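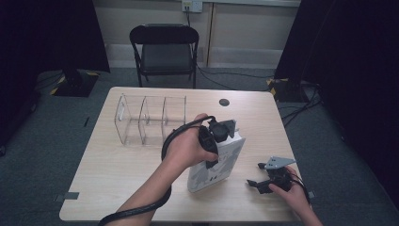 Furnum data collection – project meeting
Minutes of the meeting held on 7th October

Present: collection lead, two demonstrators, data reviewer, training engineer, project manager (chair). Kulline joined by phone for items 3 and 4.
Apologies: hardware technician.

1. Minutes of the last meeting
Agreed as a true record, with one correction. Under item 5, "left tool" should read "right tool".

2. Collection to date
The collection lead reported 648 demonstrations recorded on the box task against a target of 600. The extra ones were made to allow for rejects. The reviewer has been through all of them and marked 13 as unusable. Most of these had a gap in the tracking on one hand. Two were started before the previous item had been put back.
The box task is now closed. Its recordings will go to the training engineer as one set, with the rejects kept in a separate folder and not deleted.
The book task is behind. Books vary more than boxes in thickness and in how far the covers bend, and demonstrators are taking longer over each one. The meeting agreed to leave the target as it is and look at it again next time.

3. Hand-held grippers
Kulline asked whether the spare pair was still needed at the Flunura site. It is, at least until the book task is finished.
One demonstrator said the cable pulls on the wrist after a long spell and changes how they reach across the table. The other had not noticed this but tends to stand. Cables are to be given more slack before each session, and demonstrators should stop and reset them if they feel a tug during a recording.
There was a short discussion about fingertip pads. The reviewer would like pad changes written in the session log, with the number of the last recording made on the old pads. Agreed.

4. How demonstrations are done 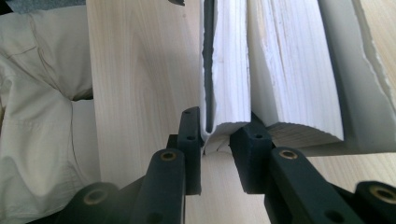
Should a demonstrator carry on if a book slips out of the fingers halfway through?
Carry on if the book can be picked up again in the ordinary way, and mark the recording as "recovered" in the log. Stop and discard it if the book has to be touched with a bare hand.

The training engineer confirmed that recovered attempts are useful and that the box set has too few of them. Demonstrators should not drop things on purpose. The earlier note telling them to discard every slip is withdrawn.
Speed was also raised. Some of the box recordings are quick enough that the fingers close while the hand is still moving. The engineer can use these but would prefer a short pause before closing – half a second is plenty. Kulline will add this to the instruction sheet.
Starting positions should be changed between attempts. The reviewer found one run of 10 in which the item began in nearly the same place each time.

5. Labels
Kramer has returned the first batch of written task descriptions. The wording is usable, but "put in", "insert" and "place" are used for the same movement. The project manager will ask Kramer to leave the batch as it stands and send a list of the terms used, so that they can be matched up here.

6. Actions
Collection lead: send the box set to training, with the reject list.
Demonstrators: start using the "recovered" mark at the next session.
Reviewer: add a line for pad changes to the log.
Kulline: revise the instruction sheet.
Project manager: write to Kramer about terms.

7. Any other business
The room booking runs to the end of February. The project manager will ask about extending it.

Next meeting to be arranged once the book task is half done.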